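About Ristwood

We're a small software company, and we write the part of a robot that most people never see. Other folks build the arms, and they build them very well. Our job is everything that has to happen between the moment somebody says "please clear the table" and the moment the motors start to turn, and there is rather a lot of it!

Ristwood began when Yevhen Symonenko got tired of rewriting the same motion planner for every new arm that landed on his bench. He'd done it four times by then, and he reckoned the fifth ought to be the last. The planner he wrote that winter was called Sirko, after the family dog, and the name stuck (the dog has never shown much interest). Sirko is still at the centre of what we do. It works out how one arm, or two arms sharing a table, can get where they need to go without knocking elbows, and it checks its plan again 50 times a second in case something has moved.

Mimavel came next. It's our perception software, and it spends its days with the sort of household bits and pieces you'd find in any kitchen drawer: bowls, plates, lids, cups and cloths in every colour we could lay our hands on. Soft things are the hardest, as a crumpled cloth never looks the same way twice, and see-through plastic runs a close second. 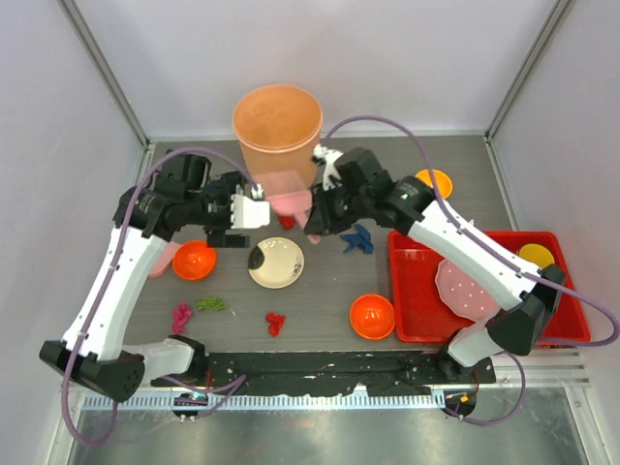

We keep coming back to tableware for good reason. A plate has a right way up, a bowl can hide whatever is behind it, and when two grippers are working close together, each one has to know what the other is up to. Getting the timing of that right took us nearly 700 revisions of the shared controller, and a few of us could still recite the worst of them from memory. Our regression suite now has 623 recorded tasks in it, and every change to Sirko or Mimavel has to get through the lot before it goes out the door.

The newest member of the family is Vandalura, our tooling for replaying a run step by step, with the planner's choices laid out beside what the cameras reported. We built it for ourselves, to be fair, and then customers started asking what was on our screens. It's now used by 70 labs and workshops, and their bug reports have made it a much friendlier program than the one we started with.

If you're wrestling with a two-arm setup of your own, or you'd simply like a chat about planners, please drop us a line. We answer our own mail, and we're always glad of the company.

Page last updated October 8, 2026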